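Sealing a draughty box room, part two
January
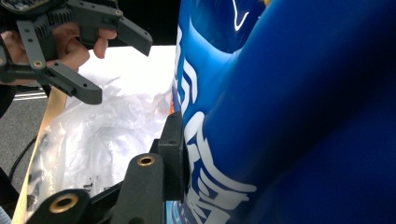

Photo: Iolo Cadwaladr

The first post on the box room dealt with the window. The window is now sealed and the room is still cold, so this one deals with the floor and the loft hatch.

To recap, the room is on the north side of the house, over the passage, and has one outside wall and one radiator. The floor is suspended timber with square-edged boards, laid straight on the joists. There is no underlay and there was no insulation between the joists when I lifted the first board. Whoever boxed in the pipes cut the holes far too large and left them open to the passage ceiling. On a windy night a strip of tissue held over the pipe hole stood up by itself.

I logged the temperature overnight with the door shut and the radiator off. The sensor sat on the skirting, out of the line of the window. Starting from 21 degrees in the evening, the room lost most of its heat before midnight and then levelled off close to the landing temperature. A steep early drop of that sort made me suspect moving air more than poor insulation, although in this house it is both.

The order of work was as follows. I lifted every third board along the outside wall, which was enough to reach the bays on either side. I fitted 70 mm mineral wool batts on netting stapled to the joists, pushed up so that they touched the underside of the boards. If a gap is left above the batt, cold air runs through it and the batt does very little. The pipe holes were packed with offcuts and closed with a plywood collar made in two halves, with a bead of decorator's caulk round the edge. Do not use expanding foam against old cable. There is a run of it in the second bay and I kept the wool clear of it as well.

Gaps between the boards were filled with a brown fibre strip sold by Plemo. It comes on a roll, is pushed in with a filling knife and stays put by friction. I had expected to dislike it. It is fiddly where the boards are cupped, and in the widest gaps I went back to glued slivers of pine.

The loft hatch took an evening. It was a loose square of hardboard resting on a bead. I replaced it with 18 mm ply, glued a slab of rigid board on top and ran a compressible seal round the frame. Two small catches pull it down on to the seal. Without them the hatch lifts whenever the front door is opened.

Siwan Gape wrote in after the first post to ask whether all this would make the room damp. It is a fair question. The trickle vent stays open and the air brick in the passage has been left alone, as the joist ends need it. I have put a humidity sensor on the same logger and will leave it there until spring.

Materials for the floor and hatch came to £112, most of it wool. The overnight curve is flatter, but the weather has also been milder, so I am not going to publish a comparison until I have a properly cold night to set against the first one.

Next job – the skirting, which has a gap behind it along the whole of the outside wall.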